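Research Technician (Benthic Ecology)
Głowacki Marine Station, Stoltembridge

Vacancy reference: 961
Grade: 6
Contract: fixed term, 12 months, full time
Reports to: Liis Koppel, Field Programme Lead
Closing: noon on the last Thursday in January

The Głowacki Marine Station is looking for a research technician to join the Giltum Estuary mussel bed survey. The post is based at our shore laboratory in Stoltembridge, with regular work on the mudflats and on board our survey boat, the Gamonden.

The survey

Horse mussels form dense beds in the outer channel of the Giltum. The beds raise the seabed, hold sediment in place and give hard surfaces to animals that could not otherwise live on soft mud. We have records of them from fishing charts and old dredge samples, but their present extent is poorly known. The water in the outer channel is cloudy for most of the year and ordinary diving surveys have only covered the edges.

The current survey uses 158 fixed sampling stations, laid out from the upper mudflats to the mouth of the estuary. At each one we take sediment cores or grab samples, measure salinity, temperature and turbidity, and, where the water allows, record video of the seabed. The samples come back to Stoltembridge to be sieved, sorted and identified. The first season of fieldwork is complete and a good part of the sorting is still to be done. The person appointed will help to finish that backlog and will take part in the whole of the second season.

Results go to the regional fisheries office and to the harbour authority, and the species data are placed in an open archive at the end of each season.

What you will do

Most of your time between October and March will be spent in the laboratory. From April to September you can expect to be in the field or on the boat for half of a normal working week, depending on tides and weather.

Your main duties will be:

Collecting sediment cores on foot from the intertidal stations, working in pairs and carrying equipment over soft ground.

Helping to deploy and recover grabs, the water sampler and the towed camera sledge from the Gamonden.

Sieving, fixing, staining and labelling samples, and keeping the sample log up to date.

Sorting invertebrates from sediment under a low-power microscope and identifying them to family, and to species for the commoner groups.

Measuring and weighing mussels, and preparing shells for ageing.

Going through seabed video and entering what is seen on the standard recording sheets.

Cleaning, checking and storing field equipment. This includes washing everything down in fresh water at the end of each trip, and the person who took it out is the person who washes it.

Ordering consumables and keeping the chemical store records in good order.

You will not be expected to analyse data or write papers, though technicians who want to do so are given time and are named as authors where their work warrants it. Two of our last technicians went on to doctoral study and one now runs the laboratory.

Working pattern

The standard week is Monday to Friday with core hours of ten until three. Field days follow the tide and may start before dawn or end after dark. You will normally be given the tide rota a month ahead. Hours worked outside the standard day are taken back as time off within the same quarter. We do not pay overtime.

Boat trips are day trips from Stoltembridge quay. There is one longer trip each summer to the outer stations, when the crew and survey team sleep on board for several nights. Cabins are shared and small. If you cannot do the overnight trip, please say so in your application. It will not count against you and we will plan cover.

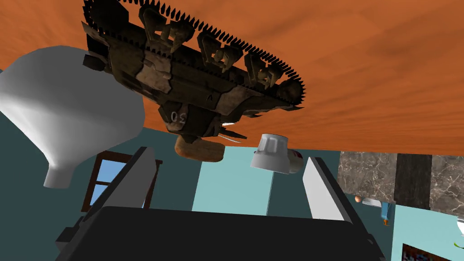
What we are looking for

You must have:

A degree in marine biology, ecology, zoology or a related subject, or equivalent practical experience. Experience gained in a hatchery, on fishing boats, in environmental consultancy or with a wildlife trust is welcome.

Some experience of sorting or identifying invertebrates, from any habitat. Freshwater people do well here.

Careful record keeping. We will ask about this at interview.

The ability to work outdoors in cold and wet conditions, and to walk over mud with a loaded sledge.

Willingness to take a sea survival course and a medical for work at sea. Both are arranged and paid for by us after an offer is made.

It would help if you have:

Worked on a small vessel, in any role.

Used identification keys for polychaete worms. We have plenty of worms and too few people who enjoy them.

A full driving licence. The upper estuary sites are reached by van and there is no bus beyond the old ferry slip.

Basic experience with spreadsheets or a database. Training in our own sample database takes place in your first week.

You do not need to be a diver. The survey has a contracted dive team and station staff do not dive as part of this post. You do not need previous experience with the camera sledge either.

Pay and conditions

The post is paid at the bottom point of Grade 6. The current scale is sent out with the application pack. There is a field allowance for each day spent on the mudflats or afloat, paid monthly in arrears. Staff join the station pension scheme from their first day unless they choose to leave it.

Annual leave is pro rata and includes the days the station is closed between Christmas and New Year. We ask that no more than one week of leave is taken in a single block between May and August.

Waders, waterproofs, lifejacket and gloves are supplied and are yours for the length of the contract. You will need to provide your own warm layers and boots for the boat.

The contract may be extended for a third season if funding is renewed. This has been applied for and we expect to hear by the summer. Please do not apply on the assumption that it will be.

Where you will be based

The laboratory is on the north side of Stoltembridge harbour, a short walk from the railway station. There is a wet lab on the ground floor with running seawater, and a microscope room, offices and a kitchen upstairs. The microscope room has a lift. The wet lab and the quay are step-free, but the Gamonden is boarded by a ladder at low water. If you have a disability or health condition and are unsure whether the fieldwork would be possible for you, please get in touch before applying. Parts of the job can be rearranged between technicians and this has been done before.

Rented rooms in the town are easy to find in winter and hard to find in summer. The station owns a small house behind the boatyard where new staff may stay for up to three months at a fixed rent. It has no parking. Let us know on the form if you would like to be considered for a room.

How to apply

Send us:

A completed application form, available from the station office.

A covering letter of no more than two pages, setting out how you meet the points listed under "You must have". Please take them in order.

The names of two people who can comment on your work. We will not contact them before interview without asking you.

Please put reference 961 on everything you send. Do not send a CV in place of the form. Certificates are not needed at this stage.

Applications can be sent by email or by post to the station office. Late applications will not be read.

Interviews

Interviews will be held in Stoltembridge in February and take most of a morning. There is a conversation with Liis Koppel and two other members of the survey team, and a practical exercise in the microscope room. The exercise is to sort part of a sample and write up a sample sheet. Keys and a reference collection are provided, and speed is not marked. Candidates who wish to can see the boat afterwards if she is alongside.

We refund standard-class rail travel within the country and one night's accommodation for anyone with a long journey. Bring your receipts on the day. Candidates living abroad may be interviewed by video call and will be given a shorter exercise using photographs.

Everyone who is interviewed will be told the result by telephone within a week. We are a small office and can only give written feedback to those who reach interview.

You must have the right to work in the UK by the start date. We are not able to sponsor a visa for this post.

Start date

We would like the person appointed to start in March, in time for training ahead of the first spring tides of the season. A start at the beginning of April can be discussed.

Questions about the work should go to Liis Koppel, who is usually at her desk in the mornings. Questions about pay, the form or the house should go to the station office.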